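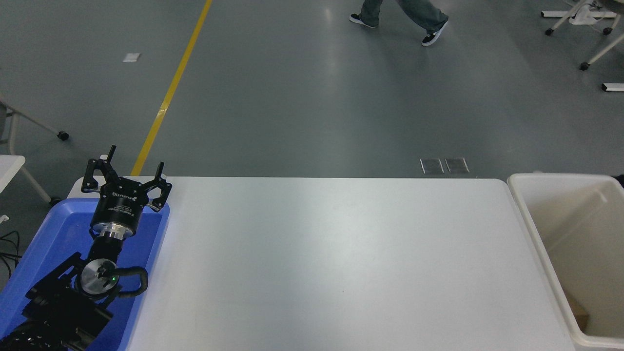
Fig. 1. Three-fingered gripper over the blue tray, with the work table and the white bin to its right.

Sorting Scrap by Hand Shape: Project Report, Ditix Shared Workshop

2023-06-26

My project was to get an arm to pick small offcuts out of a tray and drop them in a bin, using a three-fingered gripper and a control program I wrote myself. I called the program Alness, mostly because I needed a folder name on day one and it stuck. I did all of this at Ditix, the shared workshop I joined in April, where I get bench time two evenings a week.

What I was trying to do

The idea was pretty simple. Tray on the left, bin on the right, table in between. The arm goes over to the tray, closes its fingers on something, carries it across and lets go. I picked cardboard to start with (free, light, and it doesn't hurt anything when you drop it), and I wanted to get to plastic bits and short pieces of dowel by the end. I got to the dowel. I did not get to the plastic, and I'll get to why.

Setting up

The first two weeks went almost entirely into mounting and cables. The gripper sits on the wrist with a metal flange, and I had it on rotated the wrong way for a whole evening before I noticed that my "left" finger was on the right. After that I wrote the finger numbers on a sticky note and kept it on my laptop. The cable gave me more trouble. If the loop at the joint is too tight the wrist can't turn all the way, and if it's too loose it catches on things – mine caught on the tray rim twice. I ended up leaving a wide loop and limiting the wrist turn in software, so the arm sometimes takes the long way around to reach a corner. It looks silly but it works.

The grasp code

I started with one grasp for everything: spread the fingers wide, go down, close until the motor current jumps. That was fine for thick pieces. Flat cardboard was awful! The fingers would close above it or shove it along the tray until it hit the rim. Then I realized the rim was useful, so the second version pushes flat pieces up against it on purpose and scoops from the other side. I'm really proud of that one, even though I found it by accident.

My current threshold started at 2000 in the controller's own units, which crushed the cardboard every time. I brought it down in small steps and left it at a setting that dents the corrugated stuff a little and still holds a dowel.

Testing

I ran 42 tries on the final version, all in one evening. 26 of them ended with the piece in the bin. Of the misses, 12 were flat pieces that slipped during the lift, and the others were drops on the way across or pieces I had put too close to the tray corner. The corner is curved and my code thinks it's square, so the fingers come down in the wrong spot.

What's left

Plastic pieces are still too slippery for the threshold I settled on. I want to try softer fingertips, and a slower lift, and I need to teach Alness the real shape of the tray. I'd also like to move the bin closer, as most of my run time is just the arm traveling over bare table. I've got bench time booked through the summer, so the corner problem is first on the list.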